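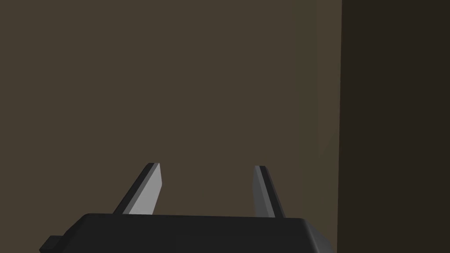
About Gullberg

Gullberg is a small school for adults who want to learn bookkeeping. We teach in two rooms above a print shop on McKinnon Street, in the evenings, and we have done so long enough to distrust most of what gets said about our own subject.

You will have seen the ads. Master your finances in a weekend. Let the software do it. We have tried a good deal of that software, and we use one package, Ranora, in the second half of the course. It adds correctly. It will also let you file a van repair under stationery without a murmur, and then print a very handsome report about it. So our students spend the first months with a paper ledger and a pencil. Some of them complain. A few leave, and we refund the unused part of the fee.

The school was started by Tanveer Durrani, who had spent years fixing the books of shops and restaurants whose owners had been told they didn't need to understand them. Ilham Tambunan joined later to teach payroll and sales tax, and now sets the final paper as well. Both still keep books for paying clients. We are wary of teachers who don't.

More than 761 people have finished the course. We would like to say it changed their lives, but we only hear from the ones who write to us, and people who write tend to be pleased. What we can say is that they sat a three-hour paper, without notes, and balanced a set of accounts that had been muddled on purpose. The accounts belong to a made-up hardware store called Gurkuditz, which has been losing the same receipt for years.

We don't offer a job guarantee. We have read a number of those from other schools and the small print is worth your time — in one case "employed" included helping at the school's own front desk.

The course starts each September and takes 43 students. The fee is $1,675, or $1,583 if paid in full before the first class. Books are included, pencils are not. If you aren't sure about us, come and sit in on an evening first. There is no charge and you won't be called afterward.

Page last updated 2018-01-17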